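The market hall at Pusholm should be repaired, and it should be repaired slowly. Bernent proposes to finish the work in 15 months by replacing 83 of the carved roof brackets with cast copies. The schedule is attractive and the budget is sound, yet the proposal misjudges what the town owns.

The brackets are 140 years old. Many have split, and some carry almost no load. The joiners at Luto have shown at the Hou granary that such pieces can be patched with new timber and returned to their places – a method that also keeps apprentices employed. Two further winters under a temporary roof are a fair price. The council should reject the present contract and invite new bids in November.
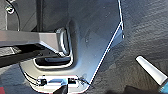 A stallholder replied that two winters under a temporary roof would cost her most of her trade, and asked whether the work could proceed one bay at a time.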